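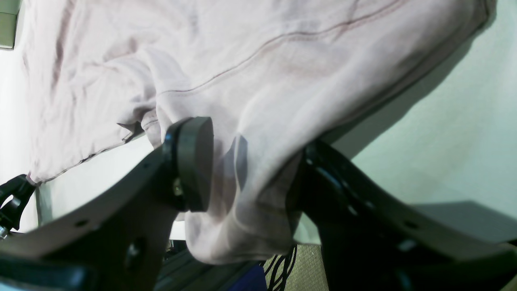
Wrist view, both fingers on the cloth.

4.2 Comparing finger pads on soft items

1. Fit the first pad set. Screws finger tight, then a quarter turn.
2. Load the Skistska profile, set closing force to 10 N.
3. Run 2 grips per garment. Save the log before swapping pads.

Caution – keep hands clear untill the arm light is off.
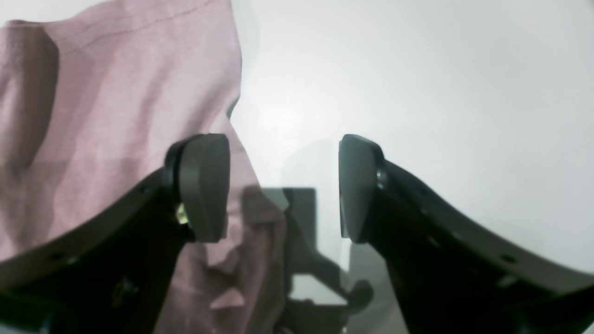 Zero the opening before each pad set, or the logs won't compare. Jog the fingers apart and check the wrist view: tips facing each other, clear gap between the pads, pink cloth off to the left. Pads level? Save as home.

Note: Kälin pads need 300 ms extra settle time. Questions to Nele De Smet.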